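Todgate Tabletop Roleplaying Club
Minutes of the general meeting, 8/17/20

Present: Dulce Rosales (chair), Jovita Palacios (minutes), Uriel Solís, Emiliano Barrera
Absent: Itzel Villalobos (sent notes by email)

1. Minutes of the July meeting
Approved with one fix. The planet in Emiliano's side story is spelled Plelico throughout.

2. Campaign status
Dulce went over where the party stands. The crew left Plamlow station with the stolen cargo and owes the Montes family 4000 credits. Uriel asked if the debt is shared or belongs only to his pilot. Dulce ruled that it is shared, and that 2000 has to be paid before the crew can dock at Plamlow again.

3. New character
Itzel's notes for her replacement character were read out. She wants to play a former customs officer from Plelico who now works for the smugglers she used to arrest. Emiliano thought the background gave her too many contacts at the start. Agreed: two contacts, one of them hostile. Starting rank stays the same as the rest of the party.

4. House rules
a) Medical checks under fire. Uriel proposed that a failed check should cost a turn but not the supplies. Passed, three in favor, Jovita against.
b) Boarding actions. Emiliano's draft is too long to use at the table. He will cut it to one page.
c) Starship repair. Held over.
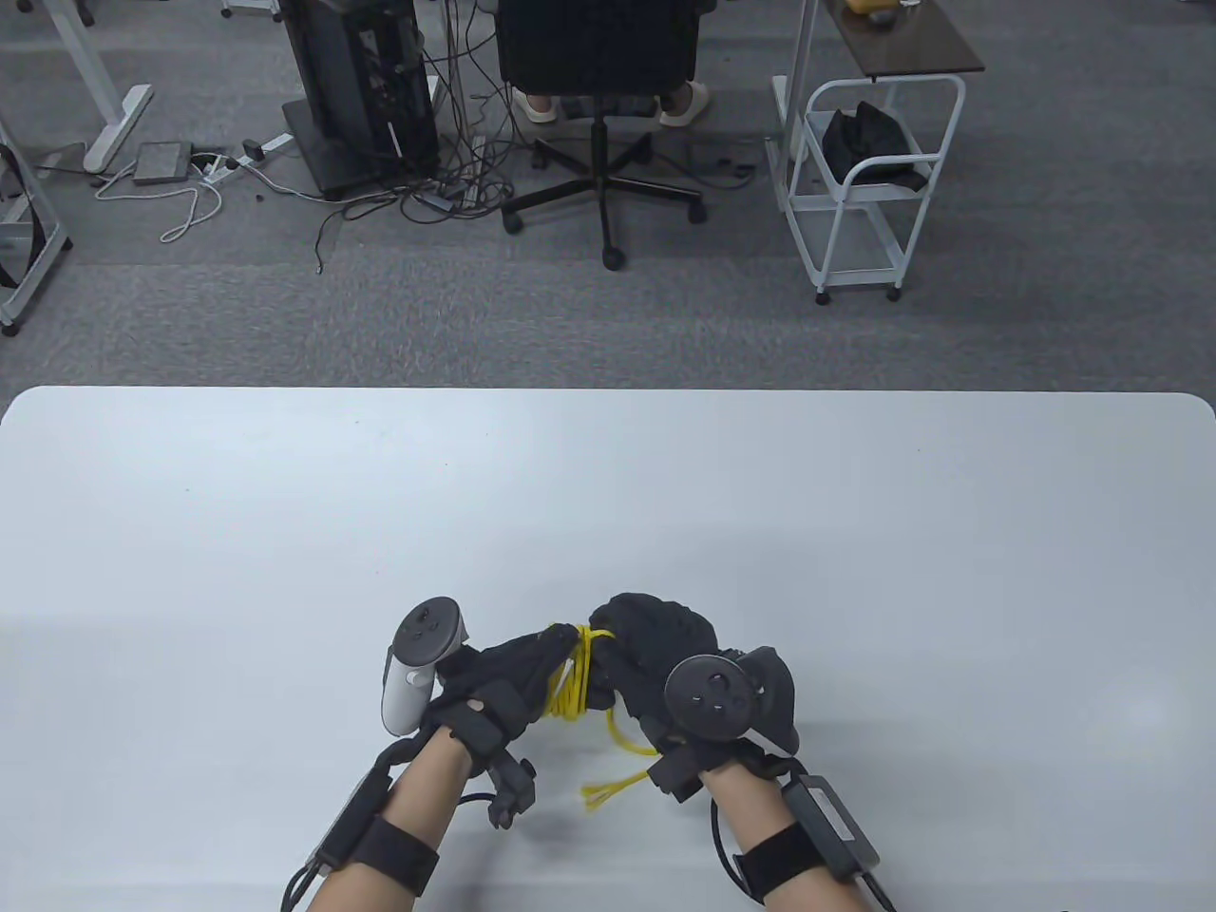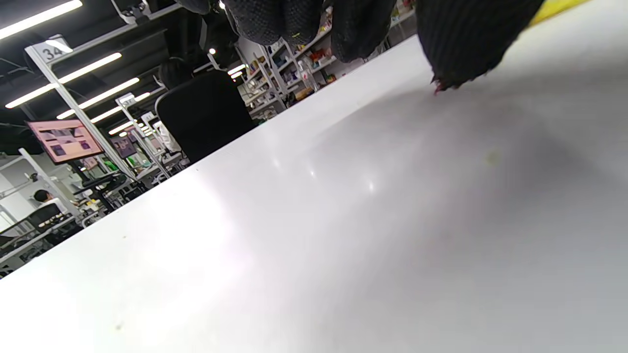 Black gloves and a white table, both photos.

5. Campaign wiki
The wiki now has 108 pages. Jovita has merged the two entries on the Montes family and wants players to stop adding plot guesses to the main articles. Guesses go on the talk pages. Uriel has not yet written up the fight at the relay and said he would do it this month.

6. Timeline
The campaign year is 2937. Two session reports give a different year and Jovita will correct them.

Action items
Emiliano: one-page boarding rules
Uriel: relay write-up
Jovita: session report dates, reply to Itzel
Dulce: price list for ship parts, needed for item 4c

Next meeting to be set by email.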